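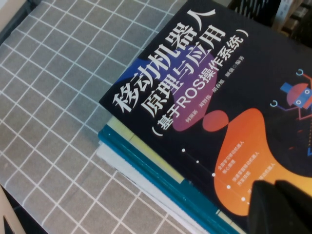 A used bookstore should never be allowed to get tidy, one customer wrote to Vorkia Books in October, after the shop on Hovland Street put up new shelves. The owner kept the letter and has it taped beside the register.

"I understood what she meant," he said. "But I had books on the stairs. The fire inspector had written to me too, and his letter was shorter."

Vorkia Books has been in Losport for most of the owner's working life. He started as a Saturday clerk at a new-book store across town, disliked it, and rented two rooms above a shoe repair shop to sell paperbacks. When the shoe repair shop closed he took the ground floor as well. The stock came from estate sales, from people moving away, and from the community college, where instructors clear out their offices when they retire.

Textbooks are the hardest part of the trade, he said. A novel can sit for years and still sell. A computing or engineering book has a short life unless it covers something basic.

"Math holds up. Statistics holds up. If it's about software, I look at the date first and the title second," he said. "People get upset. They paid a lot for it. I tell them I'm sorry, and I offer store credit, and sometimes they take it and sometimes they carry the box back to the car."

He also buys books in languages he can't read. A good part of his foreign stock goes to graduate students, and he prices it by condition and by what the last one like it sold for. He has been wrong both ways. He once put a Hungarian cookbook out for $2 and watched two people argue over it.

The last full inventory was done over six days in the spring, with the shop closed. The fiction room alone came to 1,245 titles. He had guessed twice that.

"I thought we were bigger," he said. "It's the duplicates. You see the same spine so often you think you own a library."

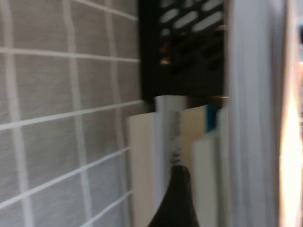
Why not just put everything online, a reader of this paper asked when we mentioned the interview was coming up. The owner has heard the question before. He lists the better hardcovers through a small regional site called Bretska and ships what sells every other morning. The rest he doesn't bother with.

"By the time I've photographed a four-dollar paperback, typed it in and wrapped it, I've lost money," he said. "In the shop it sells itself or it doesn't."

Rent went up last year. He cut the evening hours and now closes at 5:30, and he stopped buying encyclopedias altogether. Children's books have moved to the front window, where the sun fades them, but parents see them from the bus stop and come in.

He has no plan to retire. His daughter has said she would take the lease but not the cookbooks, and he is thinking it over.

Asked what he reads himself, he said mostly Westerns, and mostly ones he has read already. He takes them home from the shelf by the back door and returns them when he's done. The shop buys books every morning until noon, and sellers with more than two boxes are asked to call first.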